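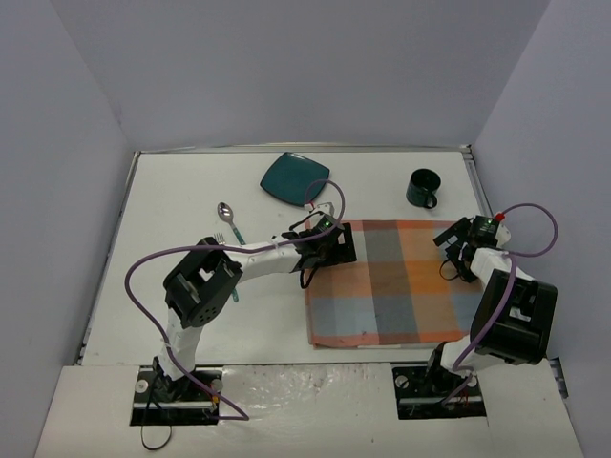
Orlando Paucar has spent most of his time at Ellside this year on a question he describes as narrow: whether a flat-fingered gripper is good enough for household objects, or whether the two-arm cells should move to something more compliant. The comparison started in September and runs on a table-setting task. The current layout uses a plate, a mug, a spoon, a fork and a plaid cloth placemat, which lies mostly on the right half of the table. The cutlery lies on the left, within reach of one arm, and the mug stands beyond the far side of the cloth.

"The mug is the easy one," Paucar says. "You have a handle and a rim, and either will do. The fork is where the two designs separate."

The two candidates are the flat finger, cut from stiff stock in the Ellside shop, and the Ombridge soft pad, a molded tip that fits the same housing. Each was run for 300 trials per object under the same Govomar controller, with identical speed limits. Paucar would not change the controller midway, although a newer firmware was available.

"If I update it, I have two variables," he says. "I would be reporting on the firmware."

On the mug and the plate, he found no difference he was willing to defend. On cutlery, the flat finger did better at getting under a handle lying on a hard surface. The soft pad tended to press down and push the handle along the table before it closed. It did better once the object was in the air, where the flat finger let the spoon rotate about the grip point.

Paucar considers rotation the more serious fault. "A missed pick costs you one more attempt. If the spoon turns on the way over, you put it down at the wrong angle, and the arm reports success."

Cloth was added late. A placemat gives the fingers something to catch on, and an edge that does not lie flat at one corner is a different problem from one that does. The flat finger can pinch a single layer. The soft pad usually gathers a fold first. Paucar has not yet settled on a scoring rule for this part and declined to give results.

Cabling took more time than he had planned. The purple cable on each arm is run outside the links with a wide loop of slack, so that the wrist can turn without loading the connector. An earlier routing, tied close to the forearm, produced dropouts that he first blamed on the gripper electronics.

"We swapped a housing for no reason," he says. "The fault was strain at the plug. Leave the slack in and keep it out of the workspace."

The full log now stands at 2733 trials, including the runs discarded after the cable fault. A third finger, from Giraldo, is due next. It has a stiff tip with a soft pad set behind it, and Paucar plans to give it 900 trials, most of them on the fork and spoon. He will keep the present speed limits for the first 20 and then decide whether to raise them.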